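**Week 6 handout: notes from the Veltik open day**

Bring these on Sunday, along with your own sketches from the visit. If you missed the bus, read section 2 of the Zeman reader first and then come back.

What a good afternoon! We got a full two hours at the benches, and the Veltik people let us stay through the break (thank you to everyone who kept asking questions, it clearly made their day). The talk covered their two training setups, Mamo and Vudau. Mamo does sorting and Vudau does packing, and both learn from recorded runs with a person guiding the arms. The sorting set stands at 2,952 runs so far, of which 932 use small metal parts. 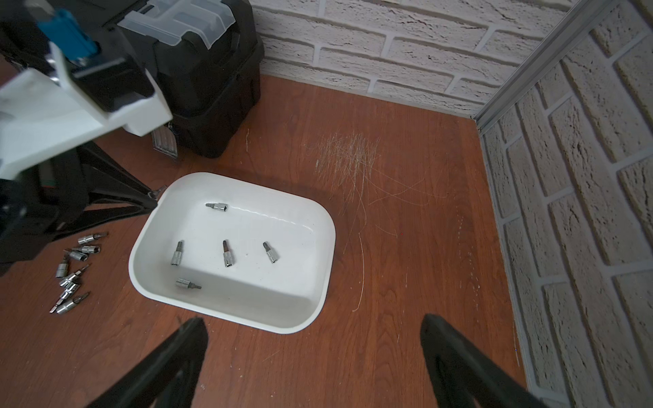
Grasp choice is our topic for this week, and the sorting bench is a lovely place to study it. Picking up one part from a clear patch of table is a problem you can nearly solve on paper with last week's friction cone. Then look at the bit sockets: they're short, shiny cylinders pointing every which way, and the ones inside the white tray have a raised rim near them as well. A finger has to get down past that rim and still have room to close. The loose ones on the wood are bunched together, so a grip on one can easily nudge its neighbor.

Shiny parts also trouble cameras, and I was so glad someone brought this up! A highlight moves when the viewpoint moves, so an edge found from one angle may not be an edge from the next.

**To prepare**

- Sketch two possible grasps for a socket lying on its side close to the rim. Mark the contact points.
- Redo problem 21 with a cylinder in place of the block.
- Read page 117 of the reader, on approach direction.

Sketches can be rough, pencil is fine. We'll pin them up and argue over them before the break.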